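Home | Shop | Gallery | Care Notes | Visit | Contact

Print this page
E-mail this page

Small Pots Gallery

Ulow keeps a shelf of small decorative pots for desks, windowsills and bookcases. Most of them are too small for a real houseplant, and the people who buy them use them for pens, paper clips, air plants or nothing in particular. This page is for pots that come with a figurine or have one added later. Prices and sizes are on the shop page. The gallery is only for looking, with a few notes on how the pots are used and looked after.

We changed the layout in January, and the older pages for glazed bowls and hanging planters were moved to the Ernitz section. If you saved a link to one of those, it will take you to the front page now.

Paper bag pot, at the back of the table

A pot shaped like a crinkled paper bag, with the rim rolled over the way you would fold down a lunch bag. The creases go all the way around on most pots of this kind, and they collect dust. A dry paintbrush gets into them better than a cloth. The little white animal looks out over the rim as if it were sitting in the bag.

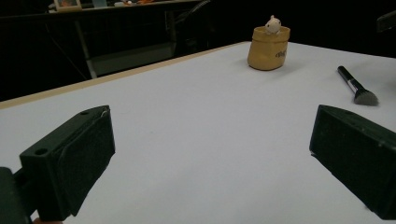 Choosing a figurine

The figurine matters more than people expect. A tall one makes a small pot look top-heavy, and a very small one drops in and disappears. We sort ours by the width of the base and keep them in a divided tray from Praken, where customers can try one in a pot before deciding. White goes with almost anything. Gray and brown tend to get lost against the darker glazes.

If the pot is deeper than the figurine, put something under it. Folded card works, and so does a wad of tissue. Fine gravel is steadier but makes the pot heavy, and it scratches the inside if you move it a lot. We don't glue them. Glue is hard to remove, and most people want to swap the figurine after a while.

The same subject, another view

Color is the hardest thing to get right on a web page. Yellows are the worst of the lot, and a pot that looks like mustard on one screen can look closer to tan on the next, so please treat the shade as a guide. A pale background helps some, and on the white tabletop the yellow stands out well enough to judge the shape and the folded rim. The animal's dark eyes are tiny, and they are easy to miss from across a room. We have heard it called a hamster and a seal, and either is fine with us.

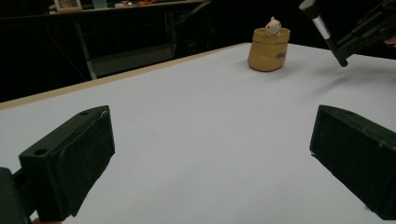
Stock changes are the main reason this gallery goes out of date. The Tymoshchuk range came in 27 shapes when we first carried it, and we now keep five of them on the shelf. The rest can be ordered, though the wait is longer for anything with a printed front. Small differences between two pots of the same shape are normal — the rim may roll a little further on one side, or the lettering may sit a bit higher. If you need a matching pair, ask at the counter and we will put several side by side for you.

For cleaning, use lukewarm water and a soft brush on the outside only. Take the figurine out first and wash it separately. Pots without a drainage hole should not be used for anything that needs regular watering.

Last updated: 31 Oct 2021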